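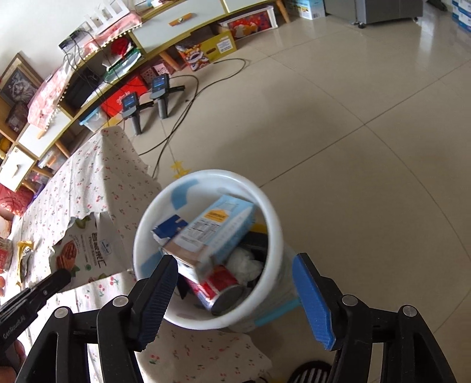
What's in the Bin? (And Where Does It All Go?)

I like bins. I know it's an odd thing for a grown-up to say, but if you want to find out what people have been eating, drinking, scribbling and giving up on, a bin will tell you. Take the white one with the light blue stripes. There's a white and blue carton sitting on the top of the pile, a red and white can with a silver metal lid underneath it, and some crumpled white paper squashed in as well. On the table next door, on the cherry tablecloth, there's a torn snack packet with pictures of cookies on it.

Carton, can, paper, packet. We're going to follow all of them, one at a time, and see where things like them end up. Some of them have really exciting journeys (the can goes through fire! well, a furnace) and one of them is a bit of a nuisance.

First, a word about the word "away"

When I was little I thought "throw it away" meant a place. I pictured Away as a town, somewhere past the seaside, where all the rubbish lived. My gran never put me right, I think she liked the idea.

There isn't a town called Away, but there are places rubbish goes, and most of it goes to one of these:

A recycling centre, where it gets sorted and sent off to be made into something else.

An energy plant, where it's burned in a very hot, very closed-up fire, and the heat is used to make electricity.

A landfill, which is a huge lined hole in the ground. Things are buried there in layers and they stay put for a very long time.

Food scraps have their own trip. They can be turned into compost, or put in a big sealed tank where tiny living things munch them up and make gas we can use for cooking and heating.

Which one your rubbish goes to depends on what it's made of, which bin you put it in and where you live. My council isn't the same as your council. When I moved house I had to learn the whole lot again, and I got the lids muddled for a month.

The carton

Cartons look like card, and they feel like card, so lots of people think they're just card. Have a go at this: find a clean empty one, ask a grown-up to cut it open, and then slowly tear a corner. Can you see a thin shiny skin peeling off? That skin is plastic. It keeps the drink in. Without it your carton would go soggy and your juice would be on your socks.

If it's a carton that lives in the cupboard and not in the fridge, there is often a third layer too, made of aluminium, thinner than a hair. It keeps light and air out so that the drink doesn't go off.

So a carton is a sandwich, and to recycle a sandwich you have to take it apart. At the mill they tip the cartons into a giant tub of water called a pulper and whizz them round. (Think of a washing machine the size of your classroom.) The card part goes to mush and floats off. The plastic and the metal bits don't go mushy, so they can be scooped out. Then the mush gets squeezed and dried and rolled flat, and it might come back as kitchen roll, or a cardboard box, or the tube in the middle of the kitchen roll, which always pleases me.

You'll see a little table of numbers on lots of cartons. Those are the nutrition facts, and they say how much sugar, fat, salt and so on is in the food or drink. They haven't got anything to do with recycling! The recycling advice is normally somewhere else on the pack, so turn it round and have a hunt.

The can

My favourite. Metal is brilliant because you can melt it and use it again, and then melt it and use it again, and it's still perfectly good metal. A can could be part of a bike one day, and then part of a radiator, and then a can again.

There are 2 main sorts of metal used for cans. One is steel and the other is aluminium. From the outside it's hard to tell which one you've got, but a magnet knows. Hold a fridge magnet against the side. If it sticks, your can is steel. If it drops off, it's probably aluminium. You can try it on all the tins in the cupboard, and I bet you'll get a surprise or two. (Some cans are made of one thing with a lid made of another! Test the lid separately.)

The sorting centre uses the same trick, only with an enormous magnet hanging over a moving belt. The rubbish trundles along underneath and up jump the steel cans, clang clang clang. I went to see one once, at a place called Vadari, and was shown round by Zarmeena Warraich, who had been working there for years and could still hardly take her eyes off it. You have to wear ear defenders. I asked if anything funny ever gets stuck to the magnet and she said forks. So many forks. People scrape their plates and the fork goes in too.

The aluminium cans don't stick, so they need something cleverer. They go past a spinning drum with magnets inside, and when the magnets whirl round fast enough they give the aluminium a push. The cans hop off the end of the belt as if somebody had flicked them. It's called an eddy current, and you can save that up to impress your teacher.

After that the metal is squashed into blocks, melted, and rolled out into sheets.

The crumpled paper

Paper is made of tiny threads called fibres, and mostly they come from trees. If you tear a bit of paper and look very closely at the torn edge, you can see them sticking out like fluff. A magnifying glass helps.

When paper is recycled, it goes in a pulper, like the carton did. The ink gets washed out with soap and bubbles. Then the wet fibres are spread over a mesh so the water can drain away, and what's left gets pressed and dried.

Each time it happens, the fibres get a bit shorter. Long fibres make nice strong writing paper, medium ones make newspaper or cardboard, and short ones might make an egg box. After quite a few goes they're too short to hold on to each other, so paper can't keep going round for ever as metal can.

Not all crumpled paper can go in the recycling, by the way. Used tissues can't, and nor can kitchen roll, or paper with lots of grease or food on it. Those fibres are already short, and the mucky stuff spoils the good paper it's mixed up with.

The scrunch test! If you've got some wrapping paper and you don't know whether it's really paper, scrunch it into a ball in your fist and then let go. If it stays scrunched, it's most likely paper. If it springs open again, it's got plastic in it. Glittery paper is no good even if it passes.

The snack packet

And now for the nuisance. Snack packets are often made of plastic film, sometimes with a shiny silvery coating on the inside, so thin it's only a dusting. It keeps biscuits crunchy and crisps crisp. It's a very good packet and it's very hard to recycle, because the layers are stuck so tightly together.

Packets are also light and floppy. At the sorting centre they wrap themselves around the wheels and the whole belt has to be stopped while somebody climbs in and cuts them out. So in lots of places they aren't allowed in the recycling at home. Some supermarkets have a collection point near the doors for soft plastics, and I keep a bag hanging on the kitchen door handle and take it with me when it's full.

Try the scrunch test on an empty snack packet and listen to it. Then put it down on the table and watch it slowly uncurl. I find that slightly creepy.

Make a bin diary

You'll need:

A notebook or a big sheet of paper
A pencil
A pair of washing-up gloves, if you're going to be sorting
A grown-up who has said yes

For one week, every time you put something in the bin, write it down. You don't need to write down what everyone else throws out unless they want to join in. Next to each thing, put a letter: C for card and paper, M for metal, P for plastic, F for food, and a question mark if you haven't got a clue. Question marks are allowed. I had loads.

At the end of the week, pick one of your question marks and find out about it. Look on the packet, or look on your council's website with somebody.

Declan Tully is eight and lives two doors down from me, and he kept his diary going for all 31 days of a month because he didn't want to stop. He wrote down more than 300 things. His biggest group was P, and nearly all of that was yoghurt pots and the little windows out of envelopes. He made a bar chart and it went right off the top of the paper, so he had to tape another bit on.

Before you put something in the recycling

Empty it. Drips make the paper soggy.

Give it a quick rinse if it's had food in it. A swish in the old washing-up water is fine, it doesn't need to sparkle.

If there's a lid, check what your council wants. Some like it left on and some like it off.

Never put your hand inside an open can. The edges can be as sharp as a knife, so leave those to a grown-up.

Batteries don't go in any bin at home, not even tiny ones! They can start fires in the lorry. Lots of shops have a tub for them by the tills.

Bin words

Compost: dark, crumbly stuff made from rotted food and leaves. Plants love it.

Fibre: one of the tiny threads in paper.

Landfill: a lined hole where rubbish is buried.

Pulper: the big tub that turns paper and card into mush.

Soft plastic: the sort you can scrunch up in your hand, such as a bread bag.

If you do the diary, bring your chart in and pin it up next to Declan's. There's room on the left-hand side of the board, under the bus timetable.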